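Im Juli habe ich angefangen, meine Wollsachen selbst zu waschen. Vorher gingen die Pullover zweimal im Jahr in die Reinigung Sikura an der Ecke, und dort hat man sie ordentlich behandelt. Dann hat Sikura zugemacht. Die nächste Reinigung liegt am anderen Ende der Stadt und will für eine Strickjacke fast das, was ich für die Jacke bezahlt habe.

Also Handwäsche. Ich schreibe auf, wie ich es inzwischen mache, vor allem für meine Schwester, die schon zweimal danach gefragt hat und meine Sprachnachrichten nicht zu Ende hört.

## Vor dem Waschen

Die meisten Pullover müssen viel seltener gewaschen werden, als ich dachte. Eine Nacht auf dem Balkon reicht oft, am besten bei feuchter Luft. Ich hänge sie dafür nicht auf den Bügel, sonst bekommen die Schultern Beulen, die man drei Tage lang sieht. Ich lege sie über den Wäscheständer, quer über mehrere Stangen.

Flecken behandle ich vorher einzeln. Kaffee und Tomatensoße gehen mit kaltem Wasser und etwas Wollwaschmittel ganz gut heraus, wenn man nicht reibt. Bei Fett habe ich bisher nur halbe Erfolge. An meinem grauen Pullover ist am linken Ärmel immer noch ein Rand zu sehen, Raclette vom letzten Winter.

## Waschen

Ich nehme das Waschbecken im Bad, für dicke Sachen die Wanne. Das Wasser ist lauwarm, eher kühl. Auf der Flasche von meinem Wollwaschmittel steht eine Dosierung, die mir zu hoch vorkommt, ich nehme die Hälfte. Das Mittel kommt zuerst ins Wasser und wird verrührt, erst danach der Pullover, auf links gedreht.

Dann drücke ich ihn unter, ein paarmal, und lasse ihn liegen. Zehn Minuten sind genug. Früher habe ich geknetet und gewrungen, so wie meine Mutter Bodenlappen ausgewrungen hat. Das Ergebnis war eine Mütze, die jetzt dem Kind meiner Nachbarin passt.

Gespült wird mit Wasser in derselben Temperatur. Das halte ich für den wichtigsten Punkt, und es ist der, den ich am Anfang falsch gemacht habe: warm gewaschen, eiskalt gespült. Die Strickjacke aus dem Laden Tolentino war danach am Bund so fest wie ein Topfuntersetzer.

## Trocknen

Den nassen Pullover hebe ich mit beiden Händen von unten heraus, damit er sich nicht unter dem eigenen Gewicht zieht. Ein dicker Pullover, der trocken 900 Gramm wiegt, hat nass ein ordentliches Gewicht. Dann auf ein Handtuch legen, zusammenrollen, auf die Rolle drücken, manchmal knie ich mich auch darauf. Danach kommt er auf ein zweites, trockenes Handtuch und wird in Form gezogen.

Im Sommer dauert es bei mir einen Tag, im Winter bis zu 4. Einmal wenden hilft. Auf die Heizung lege ich nichts mehr.

Zum Thema Schleudern gehen die Meinungen auseinander. Édgar Mamani, mit dem ich früher im Büro saß und der seine Sachen selbst strickt, schleudert alles in einem Wäschenetz bei niedriger Drehzahl und hatte nie Ärger damit. Ich habe es an einem alten Schal probiert und der hat es gut überstanden. Bei den guten Sachen traue ich mich noch nicht – vielleicht im Herbst.

## Fusseln und Knötchen 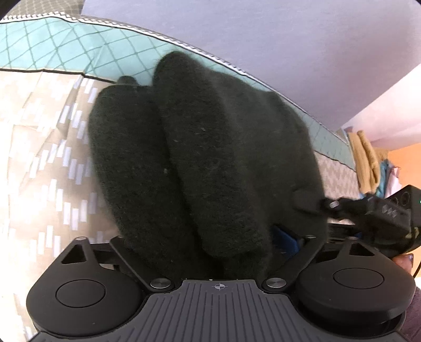 Muss man Knötchen nach jeder Wäsche entfernen? Einmal pro Saison genügt, denn jedes Rasieren nimmt auch etwas von der Faser mit.

Ich benutze dafür einen Wollkamm, den ich flach und ohne Druck in eine Richtung ziehe. Elektrische Fusselrasierer gehen schneller, aber ich habe mir mit einem ein Loch in den Ellbogen geschnitten, an einer Stelle, die schon dünn war. Bei flauschigen Garnen lasse ich beides weg und zupfe nur die größten Knoten mit der Hand ab. Mohair bürste ich gar nicht.

## Aufbewahren

Gefaltet, nie gehängt, und nur frisch gewaschen. Motten mögen getragene Wolle lieber, habe ich gelesen, und seit ich mich daran halte, hatte ich keine Löcher mehr. Ich lege Zedernholz dazu, das ich ab und zu mit Schleifpapier anraue, damit es wieder riecht. Ob es viel bringt, weiß ich nicht – der Schrank riecht jedenfalls gut.

Offen ist noch die dicke Decke von meiner Tante. Die passt nass in kein Handtuch, und für die Wanne ist sie eigentlich auch zu groß. Wenn jemand so etwas schon zu Hause gewaschen hat, gern in die Kommentare.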